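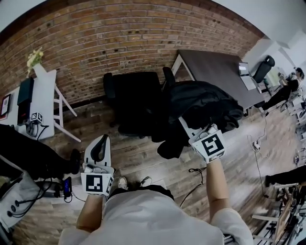
Pre-session rules for handheld gripper capture

I rewrote our recording checklist in November after reviewing 612 episodes and rejecting more than I wanted to. Most of the rejects came from setup. The rules below apply to any two-gripper task with clothing: jackets on chair backs, shirts on hooks, towels.

1. Marker faces stay clear. Hold the housing so that no finger, sleeve or cable crosses the square. Roll long sleeves back before starting. If a fold of fabric covers a marker for more than 8 consecutive frames, tag the episode.

2. Cables leave on the operator's side. A gripper lead should never pass between the jaws and the garment. Leave enough slack for full reach, then check the floor for loops before anyone steps backward.

3. Dark fabric on dark furniture is allowed, but log it. Black on black is the hardest case for our segmentation step, and Vastodach (our labeling tool) has a separate flag for it. Use the flag.

4. Close on cloth only. A grasp that takes the armrest along with the sleeve is a failed grasp, even if the jacket comes free afterward.

5. Bystanders may stay seated. They don't hand things over or move furniture during a take.

6. Stop at 600 seconds. Operators get sloppy with wrist angle well before they notice it.

Pejman Bahrami has argued that rule 6 should be shorter for heavy coats. I agree in principle, but I don't have the data yet. Episode 1469 is the one to look at if you want to see a wrist drift.

Next revision will cover zippers.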